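Wandale Shared Kitchen -- minutes, March

Present: Gavin Swanson (chair), Heather MacKinnon, Suha Qaisi, Renato Rivadeneira (notes)

1. Bowls and tableware
Gavin wants to spend 400 dollars on matching bowls. Heather asked what was wrong with the ones we have. No clear answer was given.
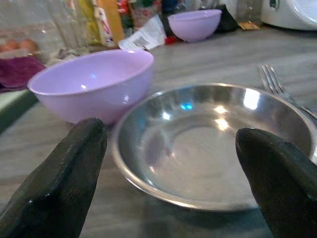
Steel dish, lilac bowls and fork on the gray wood-grain top.

Suha doubted that a new set would stay matched past summer -- the last one didn't. Purchase put off. Gavin to bring a price from Smadi, in writing this time.

2. White table
Renato raised the brown stains near the right edge. Gavin says the cleaner he bought will lift them. Heather will believe it when she sees it. She also objected to the power strip sharing a table with a mixing bowl and a mug, and to the cable running across the top. Suha to look for another spot.
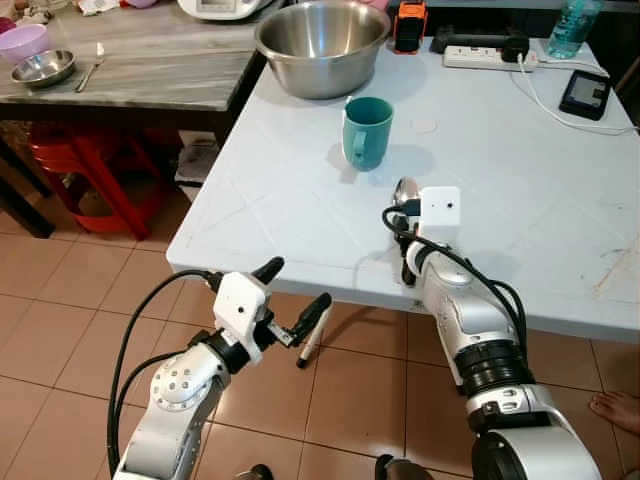
3. Next meeting
Gavin proposed 5 p.m. Heather noted that he missed the last one at that hour. Left at 5 p.m.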